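Tomar 2 Roof Bars for Wagons and Hatchbacks
Barkstead Auto Accessories

Pair of cross bars, locking, with foot pack
Price: $297 per pair
In stock at our Dretcombe warehouse

The Tomar 2 is a two-bar roof rack for cars with raised side rails or a bare roof. It replaces the first Tomar rack, which we no longer sell. The bars are wider than the old ones and sit lower on the car, so there is less wind noise at highway speed and a little more room under a garage door.

The load limit is 154 pounds, spread evenly over both bars. Your car may have a lower limit of its own. Look in the owner's manual under roof load and go by the smaller figure. The weight of any box, basket or bike carrier counts as part of the load.

Which foot pack do I need?

The rack comes with one foot pack. Choose it when you order.

Raised rail pack: for cars with a gap between the rail and the roof. The strap goes under the rail and tightens from the outside with the key supplied.

Bare roof pack: for cars with no rails. The feet rest on rubber pads and clamp to the door frame. You will also need the clip set for your car, sold separately. Have the make, model, year and number of doors ready.

Flush rails are not covered by either pack. Owners of those cars should look at the Onley rack, which has its own feet. 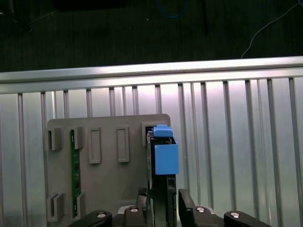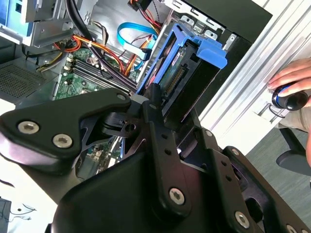
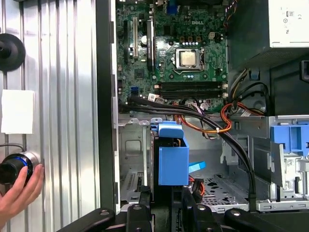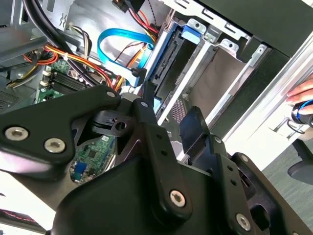
Fitting

Allow an hour the first time. Wipe the roof and the tops of the door frames before you start, as grit under the pads will mark the paint. Set the front bar first and measure from the windshield to the bar on both sides. Tighten each side a few turns at a time so the bar stays centered. The rear bar goes on the same way. Bar spacing for each car is printed on the card in the clip set.

Check the feet again after the first 50 miles, and before every long trip. Do not drive faster than 80 mph with a load on the roof, or the posted limit if lower. Take the rack off before using an automatic car wash.

What is in the box

Two cross bars
Four feet with locks
Two keys
One tightening key
Rubber strip for the top channel, cut to length
End caps
Printed instructions

Accessories

The top channel takes standard T-bolts. Most ski holders, kayak cradles and bike trays will slide straight in once the end cap is off. Older carriers with U-bolts will go around the bar, but check the width of the bolt first. Bolts made for narrow square bars are too small.

Spare keys and lock barrels can be ordered with the number stamped on the lock face. Write the number down when the rack arrives.

Returns

Unused racks can be returned within 30 days in the original box. Clip sets can be exchanged for a different car if the bag has not been opened. Return shipping is paid by the buyer unless we sent the wrong part.

Orders placed before 2 p.m. leave Dretcombe the same working day.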